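3.2 Where produce was kept

Households in the Seltumen and Prumirari districts filled in a storage diary for 14 days. Each evening one adult wrote down what fresh fruit and vegetables had come into the home, where they were put, and what was thrown out. Entries were coded by place of storage: refrigerator, counter or table, hanging storage, and other. Hanging storage covered nets, hooks and baskets of any material. We had not planned a separate code for it, but it came up often enough in the pilot that Darko (the first coder) asked for one.
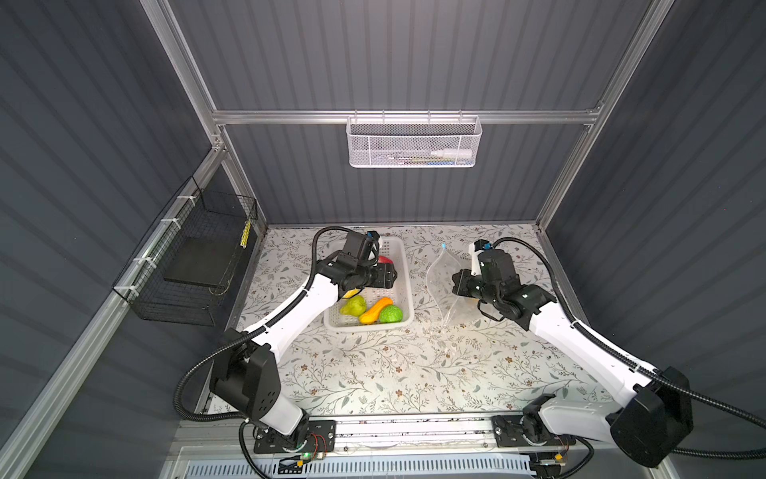
Figure 4. Wire-mesh basket hung from a rail above a table with a floral print.

Diary keepers used hanging baskets for many things besides food. Pens, bottles and small kitchen items were listed next to onions and limes, and several people wrote that fruit went in only when there was room. We coded such baskets as mixed. Mixed baskets were kept in the analysis, as leaving them out would have removed most of the smaller homes.

Produce was also coded by wrapping: none, store bag, zip-top bag, or rigid box. Where one bag held more than one kind of fruit or vegetable, it was entered as a single unit and the contents were listed in the notes column. Mixed bags were harder to score for waste. A diary keeper might throw out one soft berry and keep the rest, and our form had only a yes or no box for each unit. We scored any partial discard as yes, so waste from mixed bags is probably overstated in Table 3.
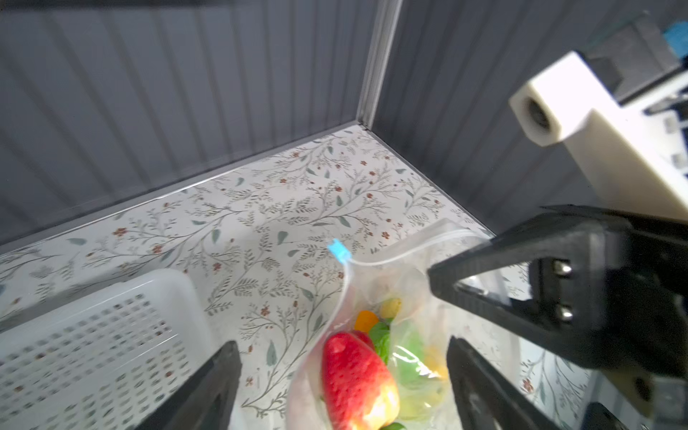

3.3 Coding of discards

Reasons for discard were written in the keepers' own words and sorted into 10 categories. Mold, softness and smell made up the first group. Wrinkled skin was given its own category after some discussion, as many keepers named it as a reason to cook an item soon, and only a few as a reason to discard it. A second coder worked through 100 entries without seeing the first set of codes. Disagreements were settled by Comfort Odoi.

Items described only by color ("the orange one") were left uncoded unless the shopping list for that week made the item clear.

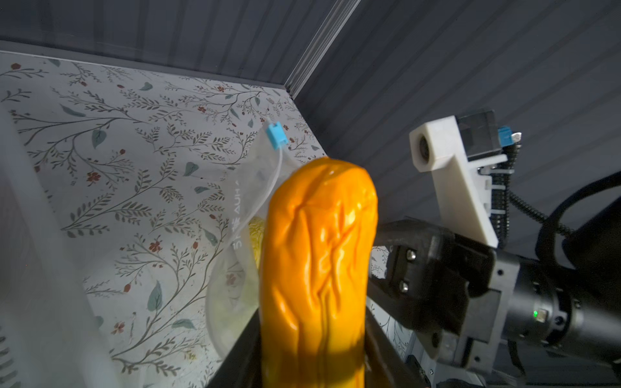

3.4 Limits of the diary method

Keepers knew that waste was being studied and may have wasted less as a result. Meals eaten away from home were not recorded. The diaries were collected in August, and storage habits in cooler months may differ.

Related articles
Shopping frequency and counter storage in small kitchens
Paper and app diaries compared: the Gisteo trial
Date labels and household discard

Contact the editorial office | Copyright and permissions | Back to top

We use cookies to remember your reading settings. Accept | Manage cookies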